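Is 400 practice runs enough for our club's cup task?
Posted in Student Robotics, Thursday, December 22, 2022

Our club has been at this since September. The arm has to pick up a paper cup and set it upright, and we teach it by driving it through the motion and recording that. The Drultberg rules want nine clean picks out of ten from a trained policy. We have 400 recorded runs. Our mentor thinks that's plenty. I have my doubts, because the thing does great when we start the cup in the usual spot and falls apart when we don't. Should we record more or change something else?

Minttu Leinonen

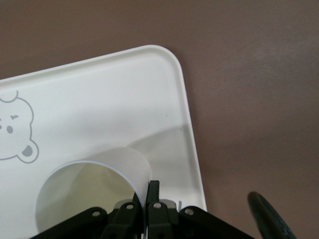

Run counts don't mean much to me without knowing what's in them. Ask how many different starts you have. If most of yours begin like this one, cup on its side on the white tray with the mouth to the lower left, then you have one run many times over. We had 1174 at Brendalach and lost to a team with 287. Theirs started all over the table. Ours were lovely and all the same. I'd also swap out the tray for some sessions – a cartoon bear printed on it is exactly the sort of thing a policy will latch onto, whatever the tutorial says.

And please don't test only where you train. A nine out of ten from the usual spot tells you very little.

Huttunen_fan

Get the Makton fingers, fixed it for us. More grip.

pdxcoach

I'd be careful with the answer above. New fingers change what the wrist camera sees, so a lot of your old runs may stop being useful. Look at how it takes hold first. 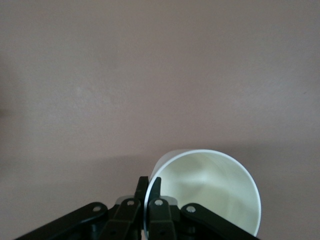 One finger inside the rim and one outside is fine with a paper cup, but it only works if every driver does it the same way. Ours didn't. Half the kids squeezed the whole cup from the sides and the policy ended up doing something in between, which crushed cups. We threw those runs out, kept 769, and it got better. How much of that was luck I couldn't say, we only tested it one afternoon.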